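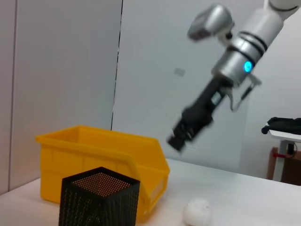

Cevotov C2 Parallel Gripper

Two-finger electric gripper for light arms. Narrow body, flat mounting face, replaceable fingertip pads. Sold singly or as a matched left and right pair.

Part no. 2504-L (left), 2504-R (right), 2504-P (pair)

Overview

The C2 is built for tabletop pick-and-place with mixed small objects. It replaces the C1, which used a sliding jaw. The C2 uses a parallel linkage on each finger, so the pads stay parallel through the full travel. The closing point moves forward slightly as the fingers come together. Offset values are in the setup sheet and should be loaded before any taught positions are reused from a C1.

Specifications

Travel, fully open: 177 mm
Grip force, maximum: 40 N
Force setting: 60 steps
Fingers: two, parallel linkage
Pads: black, rectangular, replaceable
Control: position, force, or position with force limit
Cable exit: side

Bench comparison

The C2 was compared with the C1 and with the Hastton H-series gripper at our Prikdale bench in June. Laurier Nguyen ran the arms and Yolandi Sithole scored the picks. All three grippers used the same controller, the same table and the same object set. A pick was scored as good if the object was lifted clear, carried to its target and released without a second attempt.

Clear bottle. The C2 and the Hastton both held the bottle by the body at low force. The C1 needed a higher setting and dented the wall. Grip just below the shoulder gave the least tilt on all three.

Soft round objects. Use position with force limit. In force mode alone, the C2 closes further than needed on foam and marks soft fruit. The Hastton did better here with its factory settings.

Pens and markers standing in a holder. The C2 was the best of the three. Its narrow body clears the holder wall on a steep approach. The Hastton had to come in at a lower angle and tipped the holder.

Objects inside an open-front bin. Approach over the sloped lip. With a wrist camera fitted, check clearance against the bin wall before running at full speed.
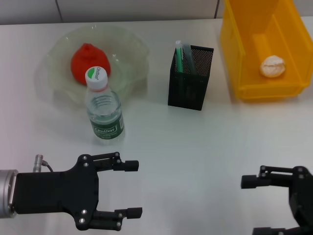 Left and right grippers, fingers open, with bottle, bowl, pen holder and yellow bin.

Camera placement

A wrist camera gives the better view for final alignment. A head camera is better for choosing the next object and for keeping two arms apart. Clear plastic was the weak point for both views. Américo Frade's setup notes recommend even overhead light and a matte table cover if reflections cause false detections.

Compatibility

Cevotov and Li controllers: supported, no adapter.
Hastton controllers: adapter plate and firmware profile required, ordered separately.
Mixed pairs (one C1, one C2) are not supported on a single profile.

In the box

Gripper, one pair of pads, mounting screws, cable, setup sheet. The wrist camera and its bracket are not included.

Technical questions before ordering: Asabe Usman, applications desk.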